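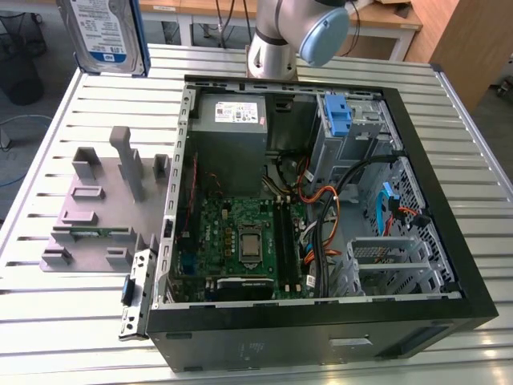 Fig. 1. Cellule en position de réglage : tour ouverte couchée sur la table à rainures, plaque de pose imprimée à gauche, bras derrière.

4. Mise en place et réglage de la cellule de démontage

Valable pour la cellule Broneo installée atelier Prakamura. Pour l'autre cellule (celle avec le convoyeur), voir le manuel Grameck, les cotes ne sont pas les mêmes.

4.1 Avant de commencer

Bras à l'arrêt, arrêt d'urgence enfoncé. Pas en pause : à l'arrêt.
Tour débranchée du secteur, cordon retiré. Appuyer sur le bouton marche quelques secondes pour vider les condensateurs.
Bracelet antistatique au poignet, pince sur le châssis nu, pas sur la peinture.
Panneau latéral retiré et rangé sous la table.

ATTENTION. Ne jamais ouvrir le bloc d'alimentation. Le bras ne le fait pas, l'opérateur non plus. Il part entier dans le bac prévu.

4.2 Fixer la plaque de pose

1. Nettoyer les rainures de la table. Un copeau sous la plaque et tout le réglage est à refaire.
2. Poser la plaque à gauche de la tour, grand montant vertical vers l'arrière, côté bras.
3. Engager les écrous en T, visser à la main. Ne pas serrer encore.
4. Pousser la plaque contre la butée. Vérifier à l'équerre.
5. Serrer en croix, petite clé. C'est du plastique imprimé, ça casse. Si une fissure apparait au pied d'un montant : plaque neuve, pas de colle.
6. Contrôler les supports bas avec un module d'essai. Il doit entrer sans forcer et ne pas basculer quand on appuie sur un bout.

Note : les plaques imprimées avant septembre ont des supports un peu trop serrés. Un coup de lime, ou demander le fichier corrigé à Shojaei.

4.3 Placer la tour

1. Coucher la tour, côté ouvert vers le haut.
2. Façade à droite, arrière du boîtier à gauche. Toujours. Le programme ne cherche pas le sens, il part du principe que c'est bon.
3. Laisser 30 mm entre l'arrière du boîtier et la plaque. Attention aux caches d'extension : s'il y en a un qui dépasse du coin, mesurer à partir du cache, pas de la tôle. Sinon la pince l'accroche en revenant.
4. Appuyer aux quatre coins. Si ça bouge, pieds du boîtier à démonter ou cale dessous.
5. Brider. Deux brides suffisent, hors de la zone des baies de disques.

Les loquets plastique de la cage à disques (bleus sur le modèle de la figure) doivent rester accessibles par le dessus.

4.4 Dégager les câbles

Étape la plus souvent bâclée. Presque tous les arrêts en cours de cycle viennent de là.

1. Repérer les faisceaux d'alimentation qui traversent le milieu du boîtier. Les débrancher côté carte mère, languette pressée, tirer sur le connecteur et pas sur les fils.
2. Rabattre les faisceaux vers le bloc d'alimentation. Collier souple, pas de collier à couper.
3. Câbles SATA : les débrancher aux deux bouts et les sortir. Ne pas les laisser en boucle près de la façade, le bras passe juste au dessus.
4. Fils fins au bord de la carte (boutons, voyants) : scotch papier le long de la tôle.
5. Passer la main à plat au-dessus du boîtier. Rien ne doit toucher la paume.

Note : ne pas retirer les barrettes mémoire à la main. C'est la première prise du cycle, le bras s'en sert pour vérifier sa hauteur. Si une tour arrive sans barrettes, choisir le programme 14 au pupitre.

4.5 Recaler le bras

À refaire après chaque changement de plaque, chaque choc, et chaque fois que la table a été déplacée.

1. Sortir les mains et les outils de la table. Relacher l'arrêt d'urgence, réarmer.
2. Mode manuel, vitesse réduite.
3. Amener la pointe de calage au-dessus du grand montant de la plaque. Descendre pas à pas jusqu'au contact avec une feuille de papier entre les deux : la feuille doit frotter, pas se bloquer. Valider le point A.
4. Même chose sur les deux petits blocs des coins hauts. Points B et C.
5. Remonter à 150 mm avant tout déplacement latéral. En dessous, risque de toucher la cage à disques.
6. Lancer le contrôle. Le pupitre affiche OK ou l'écart. Si écart : reprendre au point A. Deux échecs de suite, vérifier le serrage de la plaque (4.2) avant d'accuser le bras.

ATTENTION. En mode manuel la détection de collision est moins sensible. Garder une main sur la poignée de validation.

4.6 Premier cycle à vide

1. Vitesse à 30 %. Pince ouverte.
2. Lancer le programme, rester debout à côté de l'arrêt d'urgence.
3. Regarder surtout le passage entre la tour et la plaque, et le retour au-dessus de l'alimentation.
4. Si tout passe, refaire à 70 %. Ensuite seulement, cycle avec prise.
5. Première prise réelle : vérifier que la pièce est posée à fond dans son support avant de laisser enchainer.

4.7 Pannes courantes

Pince fermée à côté de la barrette : loquets mémoire mal ouverts, ou tour tournée. Voir 4.3.
Module posé de travers sur la plaque : support ébréché, ou point B à reprendre.
Arrêt « effort anormal » en début de cycle : un câble. Voir 4.4.
Arrêt « effort anormal » en fin de cycle : disque encore verrouillé dans la cage. Tirer le loquet, relancer depuis l'étape en cours.
Le bras part mais le pupitre reste figé : câble réseau mal enfiché. Vérifier côté pupitre puis côté armoire.

4.8 Fin de poste

Bras en position repos, arrêt d'urgence enfoncé. Plaque vidée. Disques récupérés à part, debout dans leur support, jamais en pile. Aspirateur sur les rainures, embout plastique. Noter au cahier tout recalage fait dans la journée, avec l'écart affiché.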